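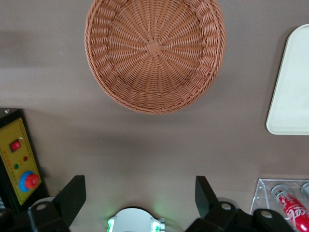

**Figure 2.** Round basket with radial base, on the sorting table; tray at right.

### 3.2 Base construction and the recording of weave

The household baskets considered in this section are shallow, open forms without handles or lids. Most were acquired in the Flornalthorpe district and entered the collection under the general heading of "bread and table wares", a term that records how they were sold and says little about how they were used. Of the 435 pieces in the register, 100 were selected for study on the grounds that the base could be seen clearly and the rim was complete.

The base was taken as the starting point for classification. In the example shown in Figure 2, the spokes spread outward from a small square woven patch at the centre, and rings of strands are worked around them as far as the rim. We refer to this arrangement as a square-centred radial base. It is distinguished from the crossed base, in which two bundles of rods are laid over one another and bound, and from the coiled base, which has no spokes. Earlier lists compiled at Zarnavport did not separate the first two groups, and both were entered as "round, woven". The entries concerned have been corrected where the object could be found.

The rim was recorded separately. A thicker, braided rim, as in Figure 2, was coded B; a plain turned-down rim was coded P; and a rim wrapped with a separate strand was coded W. Where a rim had been repaired, the code was given for the older part. Miettinen's scheme allows for a further division of braided rims by the number of strands carried in the plait. This was tried on 24 baskets and then dropped, as two recorders working apart did not agree often enough for the result to be of use.

Colour proved harder to record than structure. Strands within a single basket commonly vary, and the piece in Figure 2 runs from tan to terracotta. A single colour term was therefore not accepted on the form. Recorders gave the lightest and the darkest shade present, judged by eye with the basket resting on the table. Shading where the weave turns upward was to be disregarded, and any doubtful reading was repeated after the basket had been turned through half a circle.

Depth was measured on the inside, from the centre of the base to a straight edge laid across the rim. Outside height was not used, as several bases had sagged and no longer sat flat. Diameter was taken twice, at right angles, and the larger value entered. Baskets whose two readings differed by more than a tenth were marked as distorted and left out of the comparison of proportions in Section 4, although they remain in the counts for base and rim.

The forms were checked against the objects by Steinar Thoroddsen, and disagreements were settled by a second examination. The register was closed to changes on 11/1/20. Pieces received from the Trukon store after that point are listed in the appendix with base type only.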